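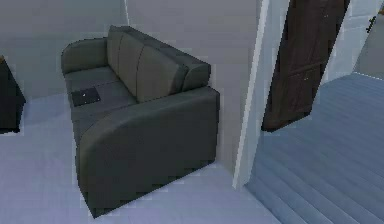

How to test a chore robot before you believe the brochure

I'm not sold on any of these machines yet. Kovico told me theirs could tidy a home, so I wrote my own test and started it in simulation, where mistakes cost nothing.

1. Begin with one job. Ask it to fetch the flat black square off the loveseat and bring it to the kitchen. Thin things on soft cushions are hard to grip.

2. Run it 70 times from 3 starting spots. Write down every failure, including the slow ones.

3. Move on to the counter and desk. Clear glass bottles are a good check – depth sensors often miss them.

4. Change nothing between runs, and don't let the sales rep pick the best clip.
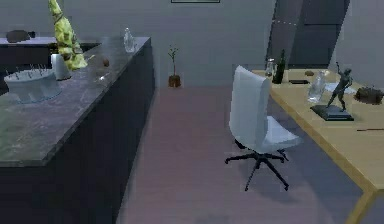

Does a good score in simulation mean it will work at home?

Not by itself. Repeat the test in a real room before you spend 4000 dollars.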